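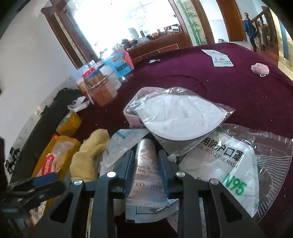 What is an escort mission in a video game?

It is a task in which the player has to get a computer-controlled character or vehicle safely from one place to another, usually past enemies who would like it to go no farther.

Escort mission

An escort mission (also escort quest, protection mission, or, among players who have just failed one, several other terms) is a type of objective found in action, role-playing, strategy and shooting games. The thing being escorted is normally called the escortee, the charge or the VIP. The last of these is used even when the person is a turnip farmer.

The mission is lost if the charge is killed, captured or left too far behind. In many games it is also lost if the player dies, though this tends to be the less common outcome.

Basic form

Most escort missions follow a fixed route divided into stretches of walking and stretches of fighting. The charge sets off after a short conversation, stops at certain points, and waits there until the attackers have been dealt with. Some games let the player give simple orders such as "wait" and "follow." Whether the charge treats these as orders or as suggestions varies with the title.

A timer may be added. The usual effect is that a player who has spent several minutes protecting a slow walker is told to hurry up by the same slow walker.

Walking speed

The best-known complaint about the form concerns pace. In a large number of games the charge moves faster than the player's walk and slower than the player's run, so that the two can't travel side by side. Players deal with this by running ahead and stopping, by walking in circles, or by jumping, which does not help but passes the time.

The mismatch generally comes from the way movement is built. The player's speeds are tuned early, for comfort in combat, while the speed of other characters is often set to match a walking animation so that their feet don't appear to slide. Each figure is sensible by itself. Later games have tended to have the charge match the player's speed within a certain distance, a feature that has been greeted in reviews with a warmth normally reserved for new continents.

Behavior of the charge

Charges can be grouped by what they do when attacked.

The passive charge stands still or crouches. This is easy to protect and easy to hit.

The fleeing charge runs from danger, often toward other danger. Older examples chose a direction directly opposite the nearest enemy and took no interest in what was there, including cliffs.

The armed charge fights back. This type is popular with players until it becomes clear that an archmage carrying a bread knife considers himself equal to a cavalry unit.

The invulnerable charge can't be harmed and is there mostly to talk. Some writers on design hold that this is no longer an escort mission at all and should be called a guided walk. The argument has been going on for some time and shows no sign of hurting anyone.

Vehicles and payloads

In team shooters the charge is commonly a cart, train or truck which advances while members of one team stand near it. A cart does not wander off, has no opinions and can't get stuck in a doorway it has already been measured for, and the format is widely seen as the most successful version of the idea. Progress is usually marked by checkpoints that add time to the clock. The final stretch before the last checkpoint is where most matches are decided and where most of the team is found to be somewhere else.

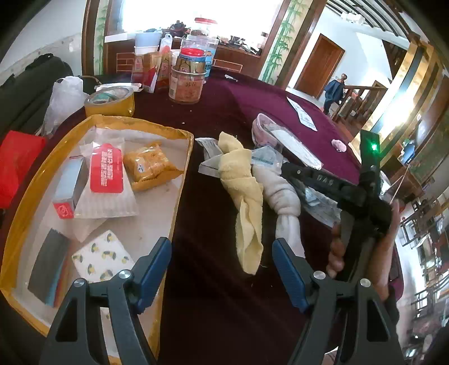

Round table with a dark cloth and a shallow white tray.

Examples

Zonell is a fantasy role-playing game whose second chapter consists largely of one escort mission, the Salt Road. The player accompanies a merchant across a marsh in which he stops to admire the view at 3 separate overlooks, each of them an ambush. The merchant has 115 health points on the normal setting. The first ambush includes a troll whose club does 90. Players quickly noticed that the troll was required to hit him only twice, and that the troll had noticed too.

An update in November 2023 added an option to skip the marsh by hiring a boat. The boat ride is also an escort mission.

Okine, a stealth game, reverses the arrangement. The player is the one being escorted, by a bodyguard who walks too fast and sighs when kept waiting. Staying close fills a trust meter, and letting it run out causes the bodyguard to resign in writing. The letter can be kept and read again from the inventory.

Matar is a strategy game in which whole columns of civilians are moved between cities. A late scenario involves roughly 2000 of them, represented on screen by a much smaller number of the same man. Losses are permitted and are reported at the end in a tone many players have described as disappointed. The scenario is sometimes recommended as the place to start for those who dislike the format, on the grounds that it is hard to feel let down by any one person.

Dulis, a cooperative shooter, has the team push a broken-down church organ through a flooded town. The organ plays when hit. Stray bullets from the players' own side count, and skilled groups have used this to get through most of a hymn before reaching the ferry.

Design

Designers have continued to use escort missions because they change what the player is looking at. Someone who has spent several hours thinking about personal survival must now watch a second position on the map, which makes familiar enemies and weapons feel different at little cost in new artwork. They also give two characters a reason to talk for a long time while going somewhere, and a good deal of exposition has been delivered this way to people who were busy reloading.

Common measures for reducing frustration include:

letting the charge recover health between fights
showing the charge's health on screen at all times
allowing a downed charge to be revived
giving enemies a preference for attacking the player
recording more than one line of dialogue for "I'm hit"

The last item is regarded as optional in much of the industry.

Reception

Escort missions appear regularly on lists of the least-liked features in games, generally in the company of underwater levels and forced stealth sections. A mission that combines all of them is rare. Zonell has one, in the chapter after the marsh.

Longer games built entirely around protecting a companion have often been well received, which has led to some discussion of whether the dislike is for the task or for the people one is asked to do it with. Surveys of players on fan forums lean toward the people, with the merchant of the Salt Road named more often than any other.

See also

Companion (video games)
Fetch quest
Payload mode
Pathfinding
Tower defense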